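2019-05-04

Saltenwood adds 12-month clip storage to its home camera app

Saltenwood, the Haltport company that makes indoor and doorbell cameras, has released an update to its phone app that lets owners keep motion clips for 12 months. The old limit was 11 days. Anyone who wanted to hold on to footage longer had to save each clip by hand.

The new storage plan works with the Lodhi indoor camera and the Plindberg doorbell. Each account can cover 2 cameras and hold up to 1,000 clips. Once the account is full, the oldest clips are deleted first unless the owner has locked them. Live viewing and motion alerts stay free, and recordings saved to a memory card inside the camera are not affected.
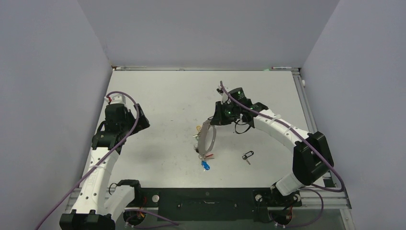 What owners need to do

The update should install on its own. After it does, open the app, go to Storage and choose the cameras to include. Clips already in the account will carry over, but anything deleted before the update can't be brought back. Owners who share a camera with family members will have to send new invitations, and shared users can watch clips but can't lock or erase them.

The Lodhi also needs new firmware, which takes a few minutes to load. The camera does not record during that time.

Saltenwood said a version of the app for tablets will follow in July. The first-generation Plindberg, sold without night vision, will not be supported.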